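Home | News | Automation | Maintenance | Jobs | Contact

Kitchen test cell at Plarkumberg gets new layout check
November | By Pennington staff

The tabletop kitchen cell at the Dotus workshop in Plarkumberg is back in service after its yearly overhaul. Technicians replaced the wrist bearing, retorqued the base bolts and ran 400 cycles at reduced speed. The controller had logged 2535 hours.

Overhead calibration is done with the arm parked clear of the work surface. Toy food and kitchenware serve as reference objects, and their positions are checked against the stored map.

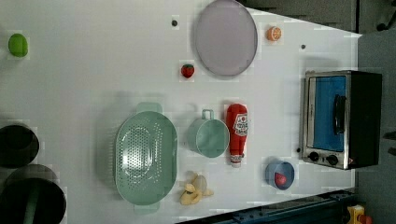 Work surface with colander, plate and toaster oven, arm out of view.

The arm is then brought in on the toaster oven side, the tightest part of its reach. Cable slack is checked at each stop. The limit on wrist travel next to the oven is now 188 mm, and the gripper is rezeroed every 20 hours. 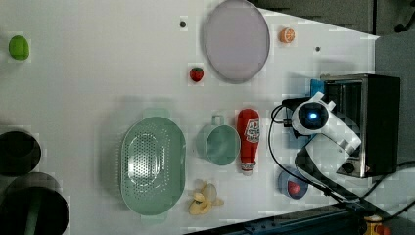
The arm beside the oven, wrist light showing blue.

A second cell, at Custer, is due for the same work next.

Comments (3)

gearlash: What grease on the wrist? Ours dries out well before the yearly service.

mill_rat: 20 hours between rezeros seems short. Is that drift or just caution?

T-slot: We clip our cable at the elbow. Saves checking the slack at every stop.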